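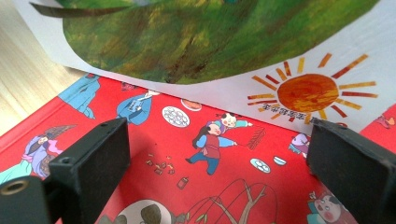 3.2. Pasar la página

Confieso que, cuando empezamos el estudio, yo daba por hecho que pasar una página era lo más aburrido de leer con niños. ¡Qué equivocada estaba! En las sesiones de Gretcombe, Firdevs Akyol y yo anotamos 1485 pasos de página, y una buena parte se quedaba un rato a medias: la hoja levantada, curvada, con el dibujo nuevo asomando y el lector adulto hablando todavía del anterior.

En los álbumes ilustrados con mucha pintura esto se nota más. Un sol de rayos amarillos, naranjas y rojos junto a una gran forma verde (Figura 3) se deja mirar aunque el papel esté doblado, y el renglón de caracteres chinos queda para después. Los niños que no leían chino iban derechos al sol, claro, pero los que sí leían también, y eso nos sorprendió bastante.

Figura 3. Página ilustrada, curvada sobre una cubierta roja con personajes de estilo tradicional chino.

Krisztina Pálfi propuso llamar «hoja en el aire» a ese momento y con ese nombre se quedó. Lo codificamos aparte de la pausa normal, que ya describía Meesuk en su manual, y dejamos fuera los libros de cartón, porque sus páginas apenas se doblan. Quedaron 922 casos para el análisis de la sección siguiente.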